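티켓 265
제목: 하늘색 실 묶음, 상자에 넣고 꺼낼 때 실 끝이 풀리고 올이 걸림
분류: 보관 / 소모품
위치: Istum 작업실, 안쪽 작업대
접수: Yến Lưu
담당: Yevdokiia Ivanyshyn
참조: Thư Vương, Trí Lục, Marcus Nguyen-Tran
우선순위: 보통
상태: 조치 완료, 관찰 중

증상
흰색 심에 감은 하늘색 실 묶음을 골판지 상자에 보관하는 과정에서 바깥쪽 감김이 느슨해진다. 상자에서 꺼내면 실 한두 가닥이 심의 끝면 쪽으로 밀려나 있는 경우가 있고, 심하면 실 끝이 빠져 다시 감아야 한다. 매트 위에 그냥 두었을 때도 같은 증상이 나오는지는 접수 시점에 확인되지 않음.

환경
작업대 위에 진회색 요철 매트를 깔아 사용. 실은 Gerkik 하늘색, 심은 흰색 직육면체로 잘라 쓰는 스펀지 계열. 심의 정확한 재질명은 구매 기록에 없음. 보관 상자는 재사용 골판지 상자이며 정식 보관함이 아님. 재고 관리는 Rasside 목록을 따르고 있고, 상자는 목록에 없는 품목이다.

재현 절차(접수자 작성)
1. 실 묶음을 매트 위에 눕힌다.
2. 집어서 상자 바닥에 내려놓는다.
3. 상자를 선반으로 옮긴다.
4. 다음 작업 때 꺼내서 매트에 다시 놓는다.
5. 실 끝 위치를 처음과 비교한다.

기대 결과: 실 끝이 처음 끼운 자리에 있음.
실제 결과: 실 끝이 빠져 있거나 감김 간격이 벌어짐. 매번 나오지는 않음.

Yến Lưu, 오전 9:20
추가 정보. 토요일 정리 때 처음 알았고 그 전에는 기록이 없음. 다른 색 실도 같은 방식으로 감았지만 그쪽은 비닐 봉투에 넣어 두기 때문에 비교 대상으로 쓰기 어려움. 실 끝은 테이프 없이 안쪽 가닥 밑으로 밀어 넣는 방식으로 마감했음. 테이프를 쓰면 실에 접착제가 남는다고 Thư가 쓰지 말라고 한 뒤로 계속 이 방식임.

Yevdokiia Ivanyshyn, 오전 9:45
접수 확인. 원인 후보를 세 군데로 나눠서 본다. 매트 표면, 실 끝 마감, 상자 가장자리. 한 번에 한 조건만 바꾼다. 확인이 끝날 때까지 상자는 버리지 말 것. 실도 다시 감지 말고 지금 상태 그대로 둘 것.

점검 A: 매트 표면
가설은 매트의 작은 마름모꼴 돌기가 실의 보풀을 잡는다는 것. 묶음을 눕힌 채로 밀면 바깥 가닥만 뒤에 남고 심이 먼저 움직일 수 있다.

시험 방법은 단순하다. 같은 묶음을 매트 위에서 들었다 놓는 경우와 끌어서 옮기는 경우를 나눠 본다. 시작 전에 실 끝이 나온 모서리에 연필로 작은 선을 그어 기준으로 삼았다. 펜은 실에 묻으므로 쓰지 않는다.

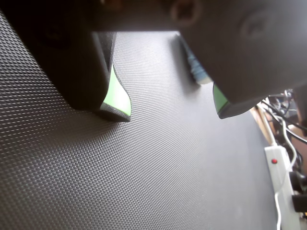
들었다 놓기만 한 경우 기준선 대비 이동 없음. 방향을 바꿔 묶음을 세워 놓아도 같음. 끌어서 옮긴 경우에는 실이 돌기 대각선 방향과 나란할 때는 거의 변화가 없었고, 비스듬할 때 바깥 가닥이 약간 밀렸다. 밀린 정도는 손가락으로 되돌릴 수 있는 수준이며 실 끝이 빠지는 일은 없었다.

매트 세척 상태도 확인함. 마른 솔로 한 번 쓸어낸 뒤 같은 조건으로 반복했고 결과 차이 없음. 매트에 유분이나 접착 잔여물은 손으로 만져서 느껴지는 것이 없다.

점검 A 판정: 보조 원인일 수는 있으나 접수된 증상을 혼자 설명하지 못함. 매트 교체는 보류.

Trí Lục, 오전 10:30
매트를 뒤집어 쓰면 안 되는지. 뒷면은 민무늬임.

Yevdokiia Ivanyshyn, 오전 10:38
뒤집으면 작은 부품이 굴러다닌다는 별건이 다시 열림. 그 건은 작년에 매트를 들이면서 닫은 것이니 건드리지 않겠음. 이 티켓에서는 현 상태 유지.

점검 B: 실 끝 마감
안쪽 가닥 밑으로 밀어 넣는 길이를 바꿔 가며 확인했다. 짧게 넣은 것은 묶음을 들기만 해도 끝이 들뜬다. 심 폭을 거의 다 지나도록 넣은 것은 상자에 넣지 않는 한 풀리지 않았다. 그런데 접수된 묶음은 길게 넣은 쪽이었다. 마감 길이만의 문제로 보기는 어렵다.

감는 장력도 비교했다. 세게 감으면 심이 눌려 가운데가 들어가고, 그 상태로 하루 두면 바깥 가닥이 오히려 헐거워진다. Partanen 감기 도구를 쓸 때 조임 나사를 끝까지 돌리는 습관이 있으면 이렇게 된다. 권장은 끝까지 조인 뒤 반 바퀴 푼 위치. 손으로 감는 경우에는 심 모서리가 각을 유지하는 정도.

점검 B 판정: 마감은 정상 범위. 장력은 개선 여지 있음. 작업 지침에 반영 예정.

Marcus Nguyen-Tran, 오전 11:15
감기 도구 쪽은 내가 수정하겠음. 조임 나사 머리에 표시를 하나 그어 두면 반 바퀴 위치를 매번 따지지 않아도 됨. 표시 색은 흰색. 기존에 있던 노란 표시는 다른 실 규격용이니 헷갈리지 말 것.

점검 C: 상자 가장자리
상자는 SIEMENS 라벨이 붙은 전원 장치 상자를 재사용한 것으로, 윗날개를 손으로 뜯어낸 상태다. 절단이 아니라 뜯은 것이어서 테두리에 골심이 드러나고 종이 결이 일어나 있다. 바닥에는 연노란 깔개를 한 장 깔아 두었다.

가장자리를 따라 같은 실의 자투리를 가볍게 스치게 했을 때 여러 곳에서 걸림이 재현됐다. 걸린 상태에서 당기면 실의 겉올이 일어나고, 실 끝 쪽을 당기면 마감이 빠진다. 접수된 증상과 같다.

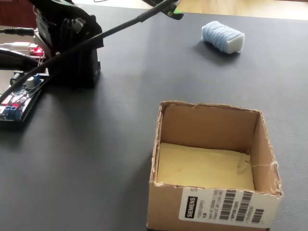

안쪽 모서리에 있던 삼각형 조각도 따로 기록해 둔다. 종이 또는 골판지 조각이고, 가는 섬유 한 올이 붙어 있다. 이 섬유가 실에서 나온 것인지 종이에서 나온 것인지는 눈으로 판별하지 못했다. 판정 근거로는 쓰지 않는다.

깔개는 걸림 원인이 아님. 먼 쪽 가장자리에 주름이 조금 있지만 실을 문질러도 표면에 붙지 않았다. 다만 고정이 안 되어 있어 상자를 기울이면 같이 움직인다. 깔개가 움직이면 그 위에 놓인 묶음이 벽 쪽으로 쏠리고, 꺼낼 때 테두리에 가까워진다.

점검 C 판정: 주원인. 뜯긴 테두리.

Thư Vương, 오후 1:05
상자를 아예 새것으로 바꾸는 게 낫지 않은가. Rasside 목록에 뚜껑 있는 플라스틱 보관함이 올라와 있음. 규격 코드 58번. 골판지 상자는 임시라고 들었는데 임시 상태가 3월부터 계속되고 있음.

Yến Lưu, 오후 1:12
58번은 깊이가 얕아서 묶음을 세워 넣으면 뚜껑이 안 닫힘. 눕히면 들어가지만 자리를 많이 차지함. 지난번에 주문했다가 그 이유로 단추 보관용으로 돌렸음.

Yevdokiia Ivanyshyn, 오후 1:30
교체는 별도 요청으로 올려 주기 바람. 이 티켓은 현재 상자를 쓰면서 증상을 없애는 것까지로 범위를 한정함. 깊은 규격이 목록에 들어오면 이 티켓을 링크할 것.

조치 내용
1. 상자 윗부분을 자와 칼로 직선 절단. 가장 깊게 뜯긴 곳 바로 아래를 기준으로 네 면을 같은 높이로 맞춤. 라벨 면은 라벨 위쪽이 일부 잘려 나가도 무방함.
2. 절단면에 종이테이프를 반으로 접어 씌움. 접착면이 안쪽으로 삐져나오지 않도록 모서리에서 겹치는 부분을 먼저 눌러 붙임.
3. 안에 있던 종이 조각과 섬유를 제거. 깔개는 꺼내서 털고 다시 넣음.
4. 깔개 밑면 가운데에 양면테이프 한 점. 모서리에는 붙이지 않음. 모서리를 붙였더니 가운데가 들떴다.
5. 묶음을 넣을 때는 실 끝이 위를 보도록 하고, 테두리에 닿지 않게 수직으로 내림.

칼은 새 날로 바꾸고 시작해야 한다. 첫 절단에서 쓰던 날을 그대로 썼다가 골심이 눌려 다시 잘랐다. 절단 높이가 그만큼 낮아졌고, 현재 상자 벽은 원래 계획보다 낮다. 눕힌 묶음을 담는 데에는 지장이 없으나 여러 개를 겹쳐 쌓는 용도로는 쓰지 않는다.

조치 후 확인
넣고 꺼내기를 50회 반복. 걸림 없음. 실 끝 이탈 없음. 연필 기준선 대비 이동은 눈에 띄지 않는 수준. 같은 묶음을 계속 썼으므로 겉면 보풀은 조금 늘었고, 이 묶음은 시험용으로 분류해 사용 재고에서 뺀다.

Trí Lục, 오후 3:40
종이테이프 대신 천테이프는 어떤지. 종이는 몇 주 지나면 모서리부터 일어남.

Yevdokiia Ivanyshyn, 오후 3:52
천테이프 가장자리에 실밥이 있어서 보풀과 같은 문제를 만들 수 있음. 종이테이프로 두고, 들뜨면 교체. 교체 주기는 정하지 않고 정리할 때마다 손가락으로 한 바퀴 훑어 확인하는 것으로 함.

부속 기록: 매트 위 임시 배치 절차
작업 중에는 묶음을 상자에 바로 넣지 않고 매트 위에 잠시 두는 경우가 많다. 점검 A에서 본 것처럼 끌지만 않으면 문제가 되지 않으므로, 놓는 위치와 집는 방법만 정해 둔다. 아래 항목은 작업실 안내문에 옮긴 내용과 같다. 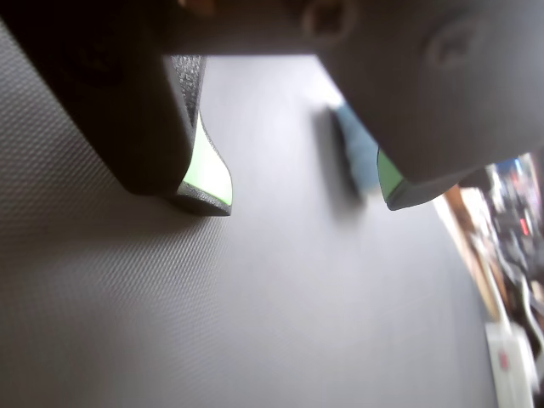

읽는 시간: 약 11분

놓는 위치는 매트 가운데를 피하고 안쪽 가장자리로 한다. 상자는 앞쪽에 둔다. 묶음과 상자 사이에 손이 지나갈 간격을 남긴다.

집을 때는 감긴 실이 아니라 심의 단단한 쪽을 기준으로 양옆에서 잡는다. 위에서 눌러 집으면 바깥 가닥이 눌리면서 간격이 벌어진다. 심의 흰 끝면이 잡히는 방향으로 놓여 있으면 그 면을 잡는 것이 가장 낫다. 끝면이 반대쪽이면 묶음을 굴리지 말고 들어서 방향을 돌린다.

들어 올린 뒤에는 매트에서 완전히 떨어진 것을 확인하고 옆으로 옮긴다. 보풀이 돌기에 걸려 있으면 이 단계에서 가느다란 올이 따라 올라온다. 그 경우 당기지 말고 제자리에 내린 다음 올을 떼고 다시 든다.

매트 위에 남은 올은 마른 솔로 대각선 방향으로 쓸어낸다. 가로나 세로로 쓸면 돌기 사이로 들어가 잘 나오지 않는다. 젖은 천은 쓰지 않는다. 물기가 남은 자리에 실을 놓으면 연한 색에 얼룩이 진다.

Yến Lưu, 오후 4:25
안내문 문구 확인함. 두 번째 항목의 "심의 단단한 쪽"은 고쳐야 할 것 같음. 심 전체가 눌리는 재질이라 단단한 쪽이 따로 없음. "심이 받치고 있는 폭 안쪽"으로 바꾸면 뜻이 통함.

Yevdokiia Ivanyshyn, 오후 4:31
안내문은 그 문구로 수정. 위 기록은 이력 보존을 위해 그대로 둠.

Marcus Nguyen-Tran, 오후 4:50
감기 도구 표시 완료. 조임 나사 머리와 몸체 양쪽에 흰 선을 그었고, 두 선이 마주 보면 반 바퀴 푼 위치임. 선이 지워지면 알려 줄 것. 노란 표시는 그대로 남아 있음.

Thư Vương, 오후 5:10
보관함 교체 요청은 따로 올렸음. 깊은 규격 추가를 목록 담당에 문의한 상태이고 답은 아직 없음. 다른 색 실은 당분간 비닐 봉투 유지.

미결 항목
- 끌어서 옮길 때 바깥 가닥이 밀리는 현상: 절차로 회피. 매트 측 조치 없음.
- 종이테이프 내구성: 다음 정리 때 확인.
- 심 재질명: Gerkik 구매 내역에서 확인 불가. 다음 주문 때 판매처에 문의.
- 섬유 한 올의 출처: 미확인. 추가 조사 안 함.

재개 조건
넣고 꺼내는 과정에서 실 끝이 빠지는 일이 다시 있으면 새 티켓을 만들지 말고 이 번호로 다시 연다. 그때 묶음은 건드리지 말고 상자에 든 상태로 둘 것. 절단면에서 테이프가 들뜬 자리가 있으면 그 위치도 같이 적는다.

담당자 변경: Yevdokiia Ivanyshyn → Yến Lưu
상태 변경: 진행 중 → 조치 완료, 관찰 중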